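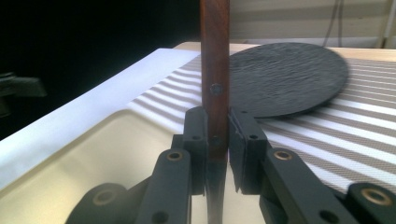 Home Articles Materials Crafts Contact
Search this site Enter keyword Go

Drilled wood stick

By Lies Martens, last changed in December

A drilled wood stick (also batten stick or, in older catalogs, hole stick) is a slender length of wood with one or more round screw holes made in its face before use. It serves as a small part in home woodwork, for example in wall racks, hanging rails, plant supports and the frames of light shelves. It is different from a dowel, which is round and normally has no holes.

Form and size

The stick has a flat face and straight edges. Common lengths are 30 and 40 cm, although longer pieces are sold to be cut at home. The holes are placed on the middle line of the face. If a hole comes too near to the end, the wood can split when the screw is turned in. For this reason the Gesadgate workshop leaves 3 cm free at both ends, a habit which many hobby makers have taken over.

Wood and finish

Both hardwood and softwood are used. Dark reddish-brown sticks are often called "mahogany", but the name says more about the color than about the tree. Much of this material is a cheaper wood with stain. A real difference can be seen only inside a fresh cut or a drilled hole, where stained wood is paler. The grain should run along the length, because a stick with slanting grain breaks easily.

Fixing

A screw is chosen a little thinner than the hole, so that it passes freely through the stick and holds only in the piece behind. With a countersunk hole the head lies level with the face. Without it a washer or a round-headed screw is used. Wosmont sold its sticks in bundles of 8, with the screws in a paper bag, and this way of packing is still met at flea markets.

Care

Dust is removed with a dry cloth. Wax may be put on once a year, but it should be kept out of the holes. Loose screws are tightened by hand.

See also: Dowel, Batten, Hiltar rack, Guzmán shelf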